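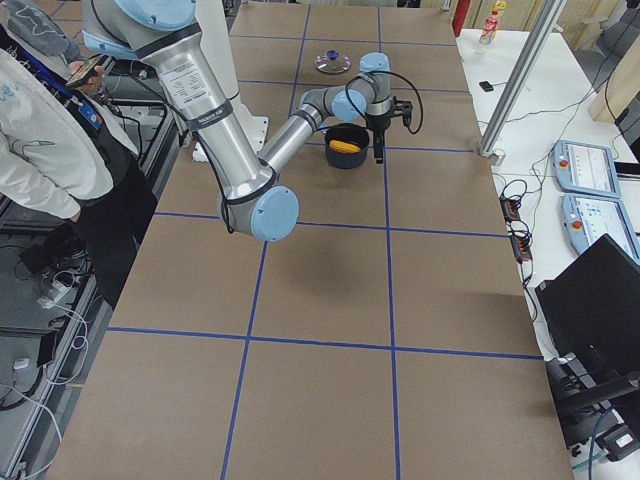
Will our old desk phones work with the Gorolo 60?

Most of them will, as long as they speak SIP. If yours have a curly cord and a proper network socket on the back, plug one into the Gorolo, give it a minute to find its extension, and you should get a dial tone. Older digital sets from before that need the Khurana adapter, sold separately, and you lose the message light.

I've been fitting phone systems in small offices for years and the Gorolo 60 is the box I put in most. It takes up to 60 extensions and 3 outside lines at the same time on the basic licence (more if you pay for them, prices are on the licence page). It's a plain metal thing that goes on a shelf or in a rack, and there's no fan, so you can put it near people without getting complaints!

Setting up is done in a browser. I like the call routing page a lot - you drag your ring groups into order and press save. The holiday calendar is clumsier and I've told Fekum so. Nighat Lashari on their support desk says a new one is coming in the May update, so we'll see.

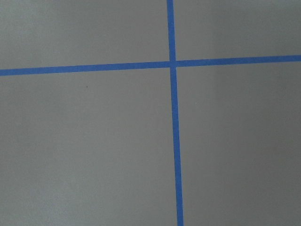
Voicemail goes to email as standard, and the box keeps 700 messages before it starts nagging. Call recording is extra. You can also pair two units, which we did at the Vurcombe office when they took on the floor upstairs, and transfers between the two work just as they did before.

The price is £470 plus VAT with the power supply and one network cable. Wall brackets are separate, sorry, I know. If you want me to look over your current setup first, ring and ask for me or for Thérèse Wong, and have the model number of one of your phones handy - it's usually on a sticker underneath.

Prices checked 2 May 2025.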